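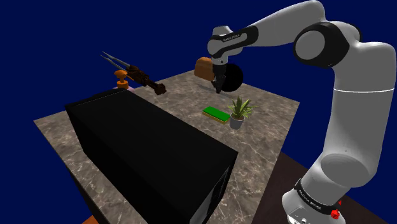 Graubraune Marmorplatte, Ansicht von oben

Kalkränder und matte Flecken auf Marmor, ist da noch was zu retten?

Gefragt von Pladine am 6. Februar 2021

Hallo zusammen,
wir haben uns vor 30 Monaten eine Küchenplatte aus poliertem Marmor geleistet. Der Verkäufer nannte sie »pflegeleicht«, der Mann hat offenbar keine Zitronen im Haus. Seit dem Geburtstag meiner Schwiegermutter gibt es neben der Spüle drei matte Kringel in Sektglasgröße. Ich habe es mit Essigreiniger versucht. Jetzt sind es drei matte Kringel in einem matten See. Kann man das selbst polieren? Der Steinmetz will 1.061 Euro, dafür nähme ich fast die Schwiegermutter zum Abdecken.

Antwort von Somumon
Essig auf Marmor, mein Beileid. Die Flecken sind keine Flecken, da ist die Politur weggeätzt, Putzen bringt also nichts mehr. Kleine Stellen gehen mit Marmorpolierpulver, etwas Wasser und einem Filzpad. Erst hinten in der Ecke testen, wo der Toaster steht. Wenn man mit dem Fingernagel eine Kante spürt, muss vorher geschliffen werden, und dann würde ich doch den Fachmann holen. Hol dir aber ein zweites Angebot, bei uns in Ross lag einer 70 Prozent unter dem anderen. Danach imprägnieren. Hilft gegen Rotwein und Öl, gegen Säure leider kaum.

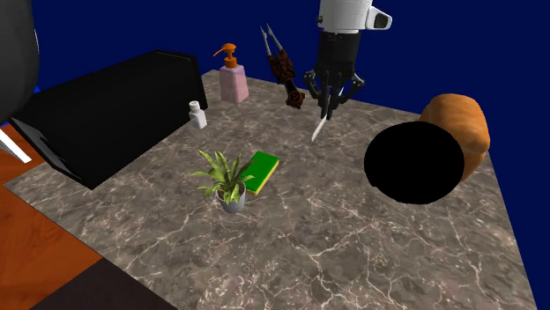 Stein mit hellen Adern, darüber eine Messerklinge

Und bitte ein Brett unterlegen, wenn geschnitten wird. Tomate zählt auch als Säure.

Antwort von Dillier
Granit kaufen. Hab ich seit Oktober, Ruhe.

Antwort von Hélène Charbonneau
Bei meiner Großmutter war die Platte nach 100 Jahren überall gleich stumpf, das hieß dann Patina. Du hast schon mal einen See, der Rest kommt von allein. Sonst wie Somumon schreibt, nur das Pulver nicht antrocknen lassen, das kratzt man ewig wieder runter.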